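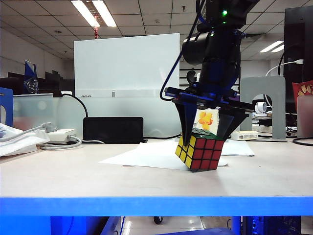 FOR IMMEDIATE RELEASE

Prullthorpe Opens Its Cube Table to Everyone in Drindton This July

Free lunchtime sessions on Grolier Street welcome beginners, fast solvers and anyone with an old puzzle cube at the back of a drawer

DRINDTON — Prullthorpe, the shared office and workshop on Grolier Street, is delighted to announce that its much-loved Cube Table will be open to the public throughout July. Visitors of all ages are invited to come in at lunchtime, pull up a chair, and spend a while learning to solve (or learning to solve faster, or simply enjoying the pleasant click and turn of) the Rubik's cube.

The Cube Table began as a very small thing. A member left a scrambled cube on a worktable with a note asking if anyone knew how to finish it, and by the end of the afternoon three people had tried, one had come close, and the cube had been handed back in rather worse shape than it started. It stayed out on the table after that. People picked it up while they waited for the kettle or for a call to start, and before long there were cubes of all kinds coming in from home, some stiff, some worn smooth, and a few with stickers that had been peeled off and put back by a child many years ago.

Last winter the members decided to give the cubes a regular hour, and 74 people have sat down at the table since then. Most had never solved a cube before. A good many of them can now do it without looking at the instructions, and there is a cheerful group in the corner by the window who will tell you their times whether you have asked or not.

"I had the same cube for most of my life and I had only ever managed one side," said Houshang Rashti, who looks after the program at Prullthorpe. "I thought one side was the whole of my talent. Then someone sat with me over a sandwich and showed me how the edges fit to the middles, and I went home and kept my family up until far too late. I would love for more people in Drindton to have that evening, although perhaps with a little more sleep."

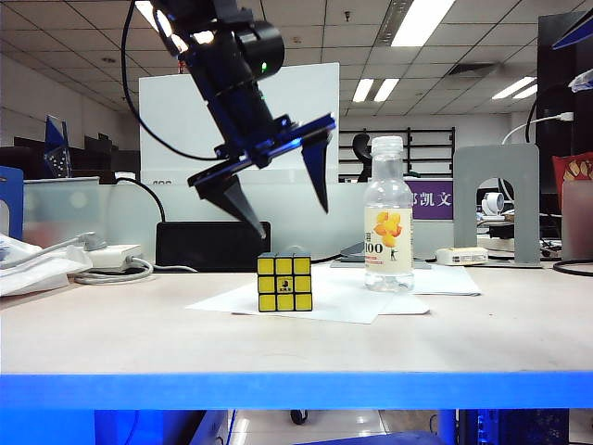

Yellow side to the front: a cube on its sheet of white paper at Prullthorpe, with a bottle of water close by.

Anyone who has been to the office will know that it is a working place, and the Cube Table has never pretended to be a game room. Cubes share the space with papers, cables, water bottles and whatever else the day has brought in. Members are fond of it that way, and newcomers tend to relax when they see that they won't be performing on a stage. Plain white paper is kept out for everyone, and it is good for sketching a sequence of turns, writing down where you got lost, or keeping a cube off the tabletop while you stare at it and think.

Each July session will open with 15 minutes of friendly instruction for those who are brand new. The first lesson is always the same and doesn't involve any turning at all. Beginners are asked to hold the cube and look at its center squares, which keep their places relative to one another however badly the rest has been mixed up. The yellow center tells you where the yellow side is going to be, the red center tells you where the red side is going to be, and so on around the cube. It is a small piece of knowledge, but it is remarkable how much calmer people look once they have it.

From there, the group works through the first layer together. Nobody is hurried along. Those who already know their way past the first layer can move to the second table, where the talk is of shortcuts, finger habits and the very serious matter of how loose a cube ought to be.
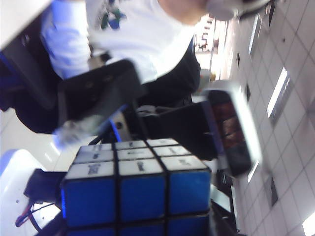

Photo courtesy of Prullthorpe

Visitors are warmly encouraged to bring their own cubes, and no cube is too old or too odd. Plain colors are fine, and so are cubes with printed markings. A face with a little symbol on each square can be a treat for solvers who have grown used to plain stickers, and it gives the rest of the table something to lean in and talk about. If you haven't got a cube, please come anyway. Korletey, the toy and puzzle shop two doors down, has kindly donated 87 cubes to lend out during the month, and borrowers may take one home between sessions as long as it comes back by the end of July. It doesn't have to come back solved.

"We have sold cubes from the same shelf for as long as I can remember, and the question we hear most is whether it is really possible to learn," said a spokesperson for Korletey. "We're very happy to be able to point people down the street. We only ask that they don't take ours apart with a butter knife."

On the final afternoon of the program, Prullthorpe will host an informal gathering for everyone who has taken part. There will be a timed round for those who enjoy that sort of thing, a relay in which each person makes a few turns and passes the cube along, and a long table of tea, lemonade and baked goods. A prize will be given for the fastest solve and another, which Mr. Rashti considers the more important of the two, for the person who has stuck with it the longest.

"You see a certain look on someone's face when the last corner drops in," Mr. Rashti added. "They check all the sides, and then they check them again — as if one might have slipped away. I have seen it many times now and I'm still not tired of it."

Visiting the Cube Table

Sessions run at lunchtime in July, beginning at 2 p.m. for late lunchers and finishing when the last cube is put down. Admission is free and no booking is needed, although larger groups are asked to let the front desk know they are coming so that enough chairs can be set out. Children are very welcome with an adult. Drinks with caps may be brought to the table.

About Prullthorpe

Prullthorpe provides shared desks, worktables and meeting space on Grolier Street in Drindton. Its members include designers, engineers, bookkeepers, writers and a growing number of people who can solve a puzzle cube.

Media contact: Houshang Rashti, Prullthorpe, Grolier Street, Drindton. Reporters are welcome to attend any session and to borrow a cube while they are there.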